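Trerkness : jeu de données et outils de planification pour la manipulation en cuisine

Version publiée le 20/1/19

Présentation

Trerkness réunit des enregistrements de téléopération et la chaîne logicielle qui permet de les rejouer, de les annoter et d'entraîner des politiques de contrôle. Le dépôt est maintenu par le laboratoire Cilta. Il s'adresse aux équipes de recherche qui travaillent sur la perception d'objets déformables et sur la planification de trajectoires à proximité d'un plan de travail encombré.

La présente fiche décrit le contenu du jeu, les conventions de format et les limites connues. Elle remplace la notice provisoire diffusée en juin.

Contenu

Le jeu comporte 1 658 épisodes, dont 1 532 ont passé le contrôle de cohérence temporelle. Les autres sont fournis dans un répertoire distinct et ne doivent pas servir à l'évaluation. Les tâches portent sur la saisie, le transport et la dépose de petits objets, notamment des fruits en peluche, entre une assiette et une planche à découper.

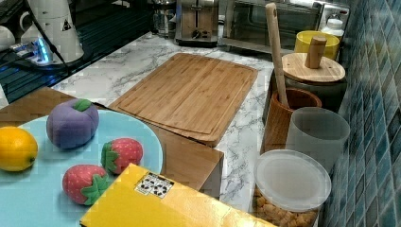
Chaque épisode contient les flux vidéo, les positions articulaires, l'ouverture de la pince et une consigne en langue naturelle. Les flux sont horodatés par une horloge commune. Les positions articulaires sont échantillonnées à 50 Hz, puis alignées sur les images par interpolation linéaire. Les consignes sont rédigées en français et en anglais ; la version française fait foi en cas de divergence.

Modules logiciels

Bright assure la perception : segmentation des objets, estimation de pose et détection des surfaces d'appui. Le module renvoie pour chaque surface un plan, un contour et un indice de confiance.

Mandbridge assure la planification et l'exécution. Il reçoit la sortie de Bright, calcule une trajectoire sans collision et la transmet au contrôleur du bras. Le nombre d'itérations du planificateur est plafonné à 2 000 ; au-delà, la requête est rejetée et consignée dans le journal de l'épisode.

La détection des surfaces d'appui utilise en priorité la caméra de poignet lorsque la pince se trouve au-dessus de la zone de dépose. Le contour extérieur de la planche sert de référence ; la rainure périphérique est traitée comme une arête interne et exclue de la zone de dépose admissible.

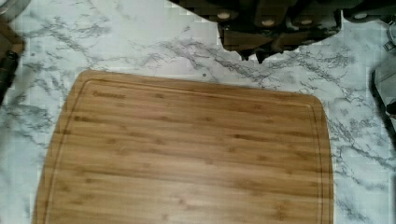

Le paramètre marge_contour fixe la distance minimale entre l'objet déposé et cette arête. Sa valeur par défaut convient aux objets souples de petite taille. Il est recommandé de l'augmenter pour les objets susceptibles de rouler.

Limites connues

Les veines des plans de travail d'aspect marbré peuvent produire de fausses arêtes, en particulier lorsque la compression vidéo est forte. Les récipients transparents sont segmentés de manière incomplète. Les ombres portées par la pince réduisent l'indice de confiance en bordure d'image.

Conditions d'utilisation

Les données et le code sont mis à disposition pour un usage de recherche non commercial. Toute publication s'appuyant sur Trerkness doit mentionner le nom du jeu et la version employée. Les anomalies sont à signaler par le gestionnaire de tickets du dépôt, en joignant l'identifiant de l'épisode et le journal de Mandbridge.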